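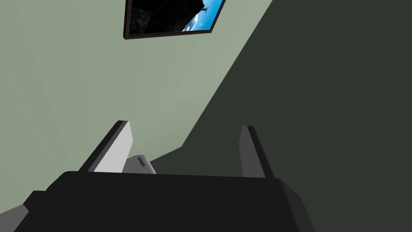
The gripper in our kitchen sim, fingers apart and nothing between them.

Home Projects Teams Reports Contact

August
By Nesma Alaoui

The Stop Button That Waited Its Turn
Summer project report, Cutbridge robotics course

So, our project was supposed to be about tidying a kitchen counter. Two arms, one simulated kitchen, pick up the small stuff and put it where it goes. I had the whole report planned out in my head by the second week (there was going to be a really nice graph). Then we pressed stop one afternoon and the arm kept moving, and after that the project was mostly about why.

First, who did what. There were five of us. Abdelilah Kettani set up the kitchen, which we built in Dranora, the simulator the course uses. Brahim Farouk did the arm motion code on top of a control library called Thoroddsen. Mahmoud Amrani did grasping. Ayman Soliman wrote the screen with the buttons on it, and I wrote the part in the middle that takes messages from the buttons and from the planner and hands them to the arms. Please remember that last bit, it comes back to bite me.

How it was meant to work

The planner looks at the counter and picks an object. It works out a path for one arm, chops the path into lots of tiny moves, and sends them to my program. My program puts them in a line and feeds them to the arm one at a time. When the arm finishes a move it says so, and the next one goes out. The line could hold 100 moves. I picked that number because it sounded like plenty and I was tired.

The stop button sent a message too. It went to the same program and, you can probably see where I'm going, into the same line.

What happened

We were testing a reach toward the small things on the counter. Abdelilah had left a fair amount of clutter on there on purpose, including a brown sculpture with spiky branches on top that I grew to hate, because any path that came in low seemed to want to go through it.

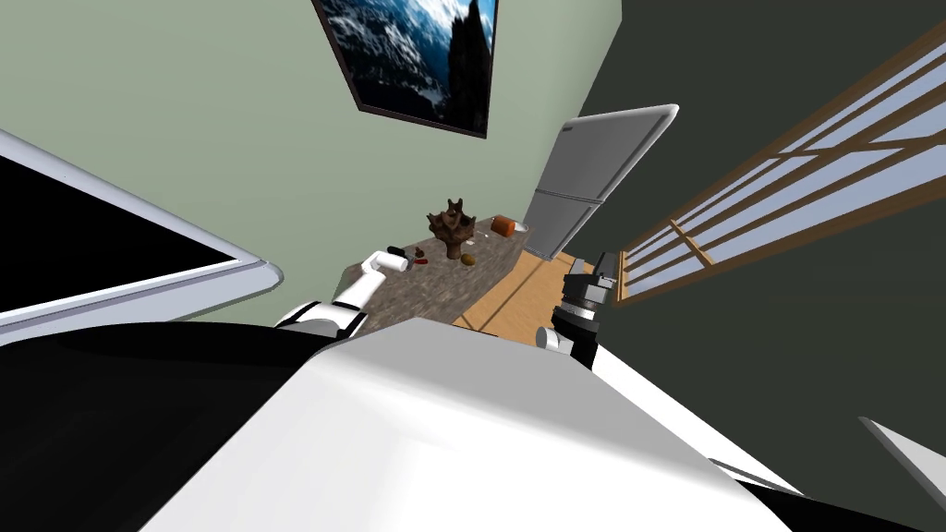
Brahim saw one of the arms heading somewhere it had no business going and said "stop it, stop it," and Ayman hit stop. The button on the screen turned gray, like it's supposed to. The arm carried on for another five seconds! It went past the target, swung up away from the counter and ended up aimed at the wall with its fingers wide open. Then it stopped, very calmly, as if that had been the plan.

Our first reaction was to laugh. Mahmoud said it wanted to look at the art. Then Brahim asked what would have happened if that had been the real arm in the Flullomwood lab with one of us leaning over the table, and we quit laughing pretty fast.

I should say here that no real arm was involved at any point. We were going to get lab time at the end of the summer if our sim runs looked good. They did look good, too, which is kind of the scary part.

Finding it

We had three theories. Ayman figured his button was sending the message late. Brahim figured Thoroddsen was ignoring it. I figured it was anybody's code except mine.

Ayman's theory was the easiest to check so we did that one first. He added a time stamp to the button press and another to the moment my program received it, and there was basically no gap. Sorry, Ayman. Then Brahim sent a stop straight to the arm from his own laptop, skipping my program completely, and the arm stopped right away. That left me.

I printed out the line every time something was added to it, and there it was. The stop message was sitting at the very back, behind a whole pile of little moves that had already been planned. My program was doing exactly what I told it to do. It went through every one of those moves in order and then, when it finally got to the stop, it stopped.

Why hadn't we seen it before? We dug through the old logs and found that we'd pressed stop lots of times, but nearly always when the arm was sitting still or at the tail end of a path. The line was almost empty then, so the stop went through quickly. We had only ever tested the button at the moments when we didn't need it.

There was a second problem hiding under the first one. The arm went off toward the wall in the first place because a path from an earlier attempt never got cleared. When a grasp failed, Mahmoud's code told the planner to try again, and the planner sent a fresh path, but the leftovers of the old one were still in the line. So the arm was following the end of one plan and then jumping to the start of another. Mahmoud and I both thought the other person was clearing it. We'd even talked about it! I have it in my notes as "M clears line" and he has it in his as "Nesma clears line."

What we changed

Stop now has its own path and never goes in the line. It goes to the arm directly, then my program throws out whatever is waiting and refuses anything new until somebody presses reset.

The line holds 5 moves now. Brahim worried the motion would get jerky with such a short line, and it is a little bit jerky at the start of a long reach. We decided we could live with it.

Every path also gets a number, and if a move shows up with an old number it gets dropped. Ayman changed the button so it only goes gray when the arm reports that it's standing still. Before, it went gray when you clicked it, so the screen was telling us the arm had stopped when all it really knew was that somebody had used the mouse.

Testing it again

We wrote a script that presses stop at a random point during a reach, and let it go for 2,000 reaches overnight. In the morning I opened the log before I'd even had breakfast. The arm had halted on every one, except that the script itself had crashed partway and restarted, so a few of the entries are doubled up. I cleaned those out and Abdelilah checked that I hadn't cleaned out anything else, then we ran the missing reaches to make up the total.

Things we didn't get to: we never tested what happens if my program dies completely while an arm is moving. I think the arm would finish its current move and then sit there, but I'm guessing from the Thoroddsen manual and I haven't seen it. We also only tried stopping one arm at a time. If both arms are moving, the stop goes to the left one and then to the right one, so there must be some small delay between them, and we didn't measure it.

We also didn't get our lab time. We asked to hold off until the two-arm stop is tested, and Brahim is staying on in the fall to do that part. The tidying code does work on some of the objects, by the way. Mahmoud has the grasping results in his own report, and the nice graph is in there.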